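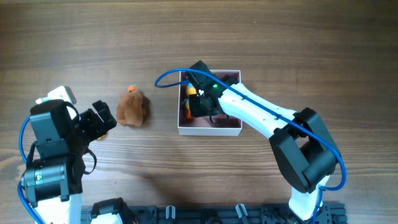 How often should the cables on the two arms be checked?

Every morning before power is switched on, and again after each 2000 grips. The morning check is made by eye and by hand. The second one includes opening the clamps and looking at the cable jacket underneath.

The two-arm table at Wimau
Notes and pictures by Jingyi Gu

At Wimau we keep a small cell with two arms on one table. We call it Gernus, after the first project that paid for its motors. I have looked after it for two winters now, and this page is meant for colleagues who take a turn with it. It shows the table during ordinary work, with some remarks about the setting up and the care of the machine. Please write to me if a remark is not clear, I will gladly improve it.

The arms and the rail

Both arms stand on one black rail along the near side of the table. In the first picture the right gripper is down in the open box, over a small toy, and the left one is open beside the brown plush with the little orange tuft.

The distance between the two bases is 335 mm, measured from centre to centre. If a base was removed for repair, please measure again before you tighten the last screw. A difference of two millimetres is enough to make the arms disagree about where the box is, and then one of them will touch the wall of the box on its way down.

The blue cable needs its loop. I have seen colleagues pull it straight and tie it along the link, and I understand why, it looks much tidier. But the wrist must be able to turn from one end to the other without pulling at the plug. Turn the wrist slowly by hand, with the power off, and watch the plug. Only after this you may close the clamp.

The fingers

Gripper fingers are the parts we change most. The surface becomes smooth with time, and then small round things begin to slip. Wipe the fingers with a cloth and clean water, let them dry, and try again before you take a new pair. Alcohol makes our material hard after some weeks, so the bottle stays in the cupboard.

A new pair comes from the drawer marked Gautam. Always change both fingers. After changing, close them without any object and hold a strip of paper between the tips. The paper should be held along the whole width – if it turns around one corner, a finger is mounted slightly crooked.

The view from the wrist

Seen from the wrist with the fingers wide apart: the small duck in its light blue cap, the 2×2 cube a little further away, and the box at the left. The duck comes out slightly soft and the far part of the table is quite blurred. I judge the focus on the cube, as it has straight edges and thin dark lines.

Both fingers should be in the view when they are fully open. If one of them is missing, loosen the camera holder and turn it a little, then run the short Cemen calibration once more.

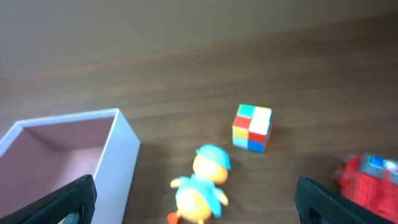 After a repair

Let the arms warm up before you trust any measurement. I run them for 90 minutes with the slow programme and nothing in the grippers, and then I do the zero position of every joint, beginning at the base. Write the new values in the notebook and also in the settings file. The notebook is the one we believe if they differ.

Motor noise is worth listening to. A dry, regular clicking in one joint usually means a screw of the housing has come loose. Stop the programme, cut the power, support the arm with one hand and go over the screws of that joint. Do not use thread glue on the small ones, they go into plastic.

Spare parts

On April 23, 2024 there were 9 pairs of fingers in the drawer and one complete wrist motor. Cable clamps are finished and I have ordered new ones. Who takes the last pair of anything, please tell me on the same day.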